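# How to Pick a Secondhand Learning Kit Without Getting Burned

Every kit box says your kid will "learn to think like an engineer." I've bought enough of them, mostly used, to stop reading the front of the box. If you're shopping for a kid between six and twelve and you'd like the thing to be opened more than twice, these are the steps I follow.

I live in Motton and do most of my buying at the Cividton swap in April, plus whatever turns up in local listings the rest of the year. Prices where you are will differ. The checks won't.

## 1. Throw out the age range

The age on the box covers choking hazards and marketing. It tells you very little about whether a given nine-year-old can do the projects. Find the manual online before you go and read a project from the middle. Skip the first one, which is always easy, and skip the last one, which is often a stunt. If you have to read the middle one twice, plan on sitting next to the kid the whole time. Some people want that. I usually don't.

## 2. Be suspicious of project counts

I once paid extra for a kit that promised 390 projects. I went through the manual with a pencil one evening and crossed off everything that was the same build with one part swapped. I had 30 left. A bigger set from the same line claimed 603, and I didn't bother with the pencil.

What you want to know is how many different kinds of parts there are. Look at the parts list and ignore the quantities. Ten kinds of parts that do different jobs will keep a kid busy longer than a huge bag of connectors.

## 3. Check that the pieces hold

Kits that snap or lock together live or die by their joints. Before you pay:

- Join two pieces, pick them up by one end, and see if they stay together.
- Pull them apart. A kid has to be able to do this without pliers.
- Look at the tabs for white stress marks or chewed corners.
- Work anything that slides, turns, or clicks through its full travel, slowly.

Sellers will tell you it "just needs breaking in." A joint that's loose at the swap will be looser at home.

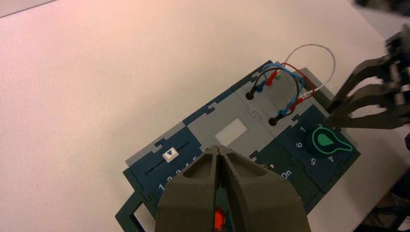 *Circuit kit with puzzle-shaped tiles on a green base. The slider module is on the left.*

Moving parts deserve extra time. Sliders and knobs get handled more than anything else in a set, and they're the parts sellers test least. If it's an electronics kit, bring batteries. I carry two AAs and two AAAs in a sandwich bag. "It worked last time we used it" means they haven't tried it lately.

## 4. Open the battery door

Do this even if you forgot your batteries. White or green crust on the contacts means something leaked. Light crust can sometimes be cleaned off by an adult with gloves and some patience, but I only take that on when the price is very low. If the spring has gone thin or snapped, put it back on the table.

Look for button cells while you're in there. The door on those should be held shut with a screw. If the screw is missing, I don't buy it for any house with a toddler, whatever the seller says about tape.

## 5. Count against the manual

Ask whether the manual is included. If it isn't, pull up the parts page on your phone and count there, in front of the seller. This feels rude for the first minute. Do it anyway. "Complete" in a listing means "we think so."

Missing connectors are annoying but you can live with them. A missing power piece or base can kill the whole set. I bought a Halim weather kit with the wrong power lead in the box and spent longer hunting for the right one than my kid ever spent on the weather.

For large building sets I weigh instead of counting. The Brodine bridge set we own comes to 1,155 grams complete, without the box. I wrote that on masking tape inside the lid so I can check it after cousins visit. Weight won't tell you which piece is gone, but it'll tell you if you should start looking under the couch.

## 6. Find out about the app

This is where I've lost the most money. If the box shows a phone or tablet, install the app before you leave home and see whether it:

1. still exists in the store
2. runs on the device you own
3. does anything before you make an account

If it fails any of those, treat the kit as a pile of plastic and price it that way. Plenty of kits work fine without their app. Some do nothing at all. The manual will usually let you figure out which, because an app-only kit barely has one.

## 7. Decide what you'll pay

My ceiling is half the new price for a complete kit with a manual, and a quarter without. If the maker still sells spare parts, I'll go a little higher. I don't pay more for "rare," and I don't pay more for a nice box.

## 8. The first week at home

Wipe the parts with a barely damp cloth and let them dry before anything gets connected. Put small pieces in a lidded container with a flat bottom. The original trays look great and spill everything the first time they're tilted.

Then leave the kit out for a week, somewhere the kid already sits. Don't introduce it. Don't do the first project for them. If it hasn't been touched by the end of the week, try one build together, and if that falls flat too, sell it on with an accurate parts count in the listing.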